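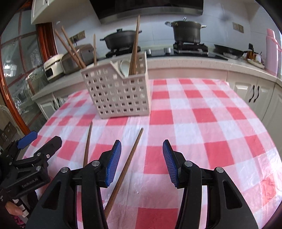 Pronel's open afternoon in September began at 2 and, for me, at 2.12, the bus to Plullov being what it is. I had expected robots. I got chopsticks.

The firm teaches machines to tidy kitchens by having people do it first, with a gripper in each hand. You squeeze, the fingers close, and the whole business is recorded for some future arm to copy. The target is 200 goes at each task. Our guide called this "a short list".

Then visitors had a turn. A chopstick lying flat on a tablecloth is a slippery customer, and I chased mine for 5 minutes – a man from Gromitz, the bakery people, was no better with his. My one success went into the basket upside down. It was kept, I'm told, as go number 12.

Tea was in the Obradović room upstairs. Biscuits by hand, thankfully. The 216 goes back to town at ten past.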